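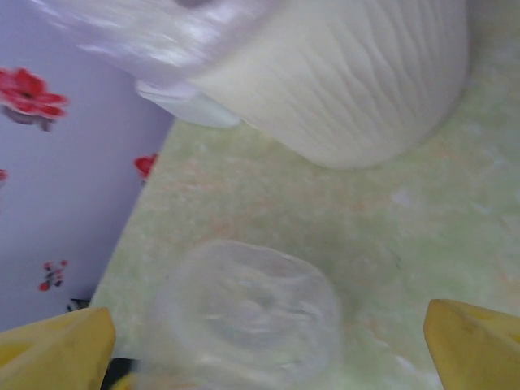

Forkby Film Society
Minutes of the members' meeting, July 2023

Present: Hauwa Adeleke (chair), Rasmus Sepp (minutes), Heino Pētersons, Algirdas Lill, Algirdas Venckus, and 12 other members who signed the sheet.

1. Welcome and last minutes
Hauwa opened the meeting at ten past seven and thanked everybody for coming out on such a warm evening, when she knew very well that most of us would have been happier in the yard. The March minutes were accepted with one correction: the film that had its sound drop out in the second reel was The Innocents, and my notes had it down as The Haunting. My apologies to Heino, who ran both and remembers each of them fondly.

2. Spring season
Total attendance over the spring season was 328, and the Saturday ghost story double bill did best. Several members said how much they had enjoyed Algirdas Lill's introductions – he was asked to keep them coming, perhaps a little shorter when the main film runs over two hours, and he took that in very good spirit. Ticket money and snacks together left us 486 dollars ahead after the hall and the rental fees were paid.

3. Fall program
This took up the better part of the evening, as it always does! The theme agreed in March was old houses and the people foolish enough to move into them. Heino would like to open with The Uninvited, which he feels is gentle enough for newcomers and still has that wonderful business with the scent of mimosa. Algirdas Venckus spoke up warmly for The Others as the closing film. There was a long and friendly talk about whether The Legend of Hell House belongs in the same season or would be better saved for a late show, and we did not settle it.

Hauwa reminded us that the Sirside hall is ours on Fridays only from September, so the Saturday double bill will have to move or become two single evenings.
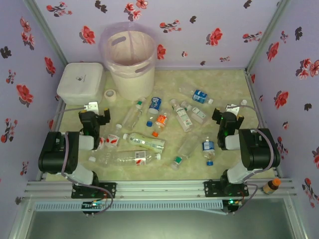

Algirdas Venckus said that two single evenings would suit him a good deal better, as he had never yet stayed properly awake for the second half of a double bill, and he wondered if the older film could go first in the month so that people would have it fresh in mind when they saw the later one. Heino liked this very much, and it was agreed on a show of hands.

4. Program notes
Rasmus offered to write the notes again. Members asked for the running time and the year to be printed in larger type, and for the plot summary to stop well before the ending – the note for The Orphanage was mentioned, kindly but more than once. Kütt will print them on the same cream paper as before, 25 copies for each evening, with more to be run off if we need them.

5. Any other business
Algirdas Lill has heard from the film club in Kukitz, who would be glad to share a rental with us in the fall if our dates can be made to line up. He will write back and ask which titles they have in mind.

Hauwa asked that anybody with a strong feeling about Hell House let her know before the next meeting.

The meeting closed at twenty to nine, and those who wished stayed on to talk about the staircase in The Uninvited.

Minutes taken by Rasmus Sepp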